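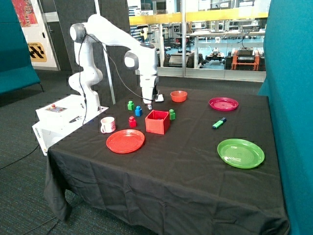

Skosent Tabletop Grasping Pack
Product code: SK-1282
Supplied by Trovance

The Skosent pack is a set of recorded arm episodes together with the training method we use for them. It is made for laboratories that want to teach an arm to handle plates, small blocks and other household things on a table, and do not want to start from zero.

What you receive
4000 recorded episodes, each with a fixed view and a wrist view
1216 of them with a written instruction in plain English
Training code, and the weights of our base policy
A short guide for setting up your own table

How the method works
The policy reads both views at the same moment and gives the next short movement of the gripper. In our earlier version, Herath, the two views had equal weight all the time. We found that this is not good near the table. When the gripper is very low, the wrist view can contain almost nothing except cloth, and the policy then started to drift to one side.

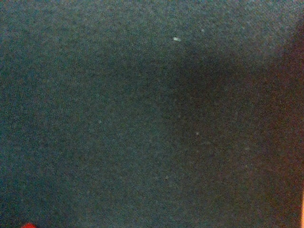

Skosent learns a weight for every view and changes it during the movement. If the wrist view has little information, the fixed view takes over – and the weight goes back when an object comes into the fingers. The change is smooth, so the arm does not make a jump.

Result
We tested both versions with 2000 trials on the same objects. Skosent dropped fewer plates than Herath, and the difference was largest for thin plates taken by the rim. For blocks the two versions are almost equal. The full tables are in the guide, also for the tasks where we did not improve.

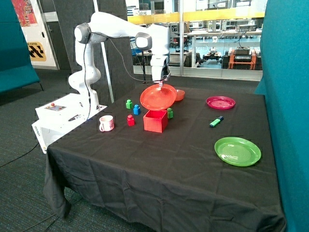
Brikalgate wrote to us that they trained with the pack on their own table and the rim grasps transferred well, but bowls needed more episodes than they had expected. They also asked for a version with a lighter cloth.

We are recording this now and plan to add it in September. Customers who have the present pack will receive it without extra cost.

Requirements
One arm with a two-finger gripper
One fixed camera and one wrist camera
Linux computer with graphics card

Delivery: by download, after the license is signed.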